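The working surface

Bathroom vanities have grown wider and their basins deeper, but the counter left over for daily use has hardly changed. Keith Ruddock, who fits bathrooms for Skaditz, allows 300 millimetres of clear surface on at least one side of the bowl. In a cabinet 800 millimetres wide that decides the choice of basin before anyone has looked at a tap.

Undermount basins suit small rooms. The slab runs to the edge of the opening and there is no raised rim, so water and toothpaste can be wiped straight into the bowl. The joint between slab and basin carries the risk. Ruddock seals it with silicone, leaves it for 24 hours before the waste is connected, and checks the bead each April in the flats he maintains at Trendisside.
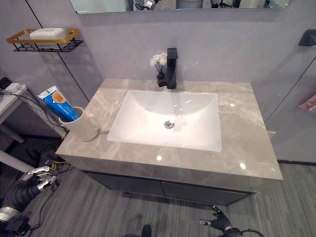 Soap is better kept off the slab. A bar left on polished stone or a stone-effect top sits in its own residue, and the film dulls a glossy finish. A wire basket on the wall lets air reach the underside of the bar. It should be fixed within reach of the bowl, so that drips fall where they can be wiped up. Brushes and toothpaste can share one plain cup, placed at a front corner and rinsed weekly.

Dark taps need a different routine from chrome. Limescale shows as a pale bloom on matte black, and abrasive cream will mark the coating. Warm water, a drop of washing-up liquid and a dry cloth are enough. Vinegar should not be left standing on the finish.

Flat cabinet fronts have no moulding to collect dust, though charcoal shades show splashes readily. Wipe downwards and dry the lower edge, where swelling starts in board cabinets. Replacing a pair of swollen doors is cheap compared with a new slab, which Ruddock prices at up to 3,000 pounds fitted.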